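We use cookies to remember your reading preferences. Accept | Manage

3 min read

The town that fell back in love with its bell tower

Climb the 8 flights inside the Hikmont tower and you come out grinning, legs shaking, with the whole valley laid out in front of you. I've done it twice now and I'd go again tomorrow!

Cristóvão Neves learned to ring here as a teenager, when the ropes were so frayed they left fluff on your sweater. The biggest bell weighs 1,781 pounds, and he talks about it the way other people talk about a favorite uncle (grumpy, slow to start, wonderful once he gets going).

Ringing is a full-body puzzle. You pull, you wait, you listen for the gap that belongs to you, and then it's gone and the next one is already coming. Beginners at Hikmont spend weeks on a single muffled bell before they join the band.

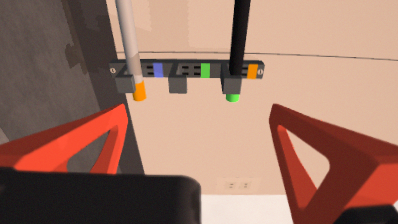

Iddrisu Kwofie joined last December and already rings the third bell most evenings. He told me the hard part was learning to stop looking at his hands. Nearly 500 people stood in the square for his first full performance, and they stayed to the end, stamping their feet in the cold.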